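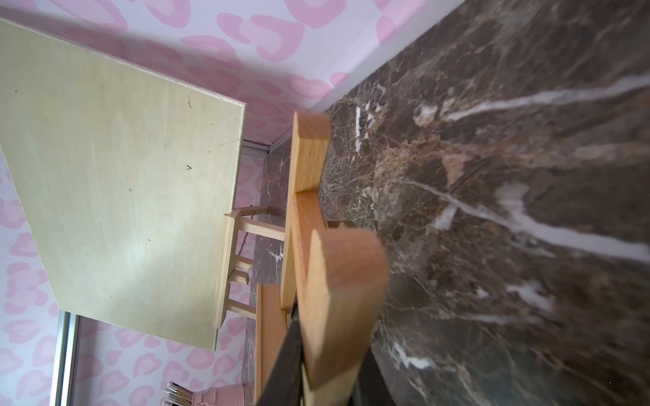

Dollhouse furniture and floors: keeping them neat

Most of the trouble with dollhouse rooms comes from glue, dust and paper that won't lie flat. These are the things that have worked for me on small wood furniture and papered walls.

Plywood tabletops
Cut the top a little oversize and sand back to the line. Sand the edges with the block held flat, always toward the middle of the sheet, or the outer layer will lift. If it does lift, work in a drop of wood glue with a toothpick and clamp it with a clothespin for 20 minutes.

Small dark specks in the face of the wood are best left alone. Light scratches come out with fine paper if the top is bare. On a finished top, rub with the grain using a soft cloth and a bit of paste wax, then buff.

Table frames
Pine sticks are fine for legs and rails. Glue up the two short ends first and let them dry flat on wax paper. Then join them with the long rails. Check each corner against something square – a playing card will do. If the table rocks, set it on sandpaper and slide it in small circles until it sits.

Don't glue the top to the frame until the room is finished. A loose top makes it much easier to get at the wall behind.

Wallpaper
With a spotted print like leopard, start the first sheet at the corner people see most and let the bad match fall behind the door. Paste the wall, not the paper. Adeel Durrani uses scrapbook paper for his rooms and says it bubbles less than gift wrap, which has been true for me too.

Put baseboard on last. It hides a crooked bottom edge on the paper and any gap at the floor. White paint shows every fingerprint, so give it two coats before it goes in.

Marble-look floors
Dust first with a dry makeup brush, then wipe with a barely damp cotton swab. On a glossy brown floor, dried glue shows up as a dull patch. Wait until it is hard and lift it with a fingernail or a plastic card. No metal blades.

Cords for little lamps can be taped down the wall behind a table. Use paper tape, as clear tape yellows and takes the print off when you pull it.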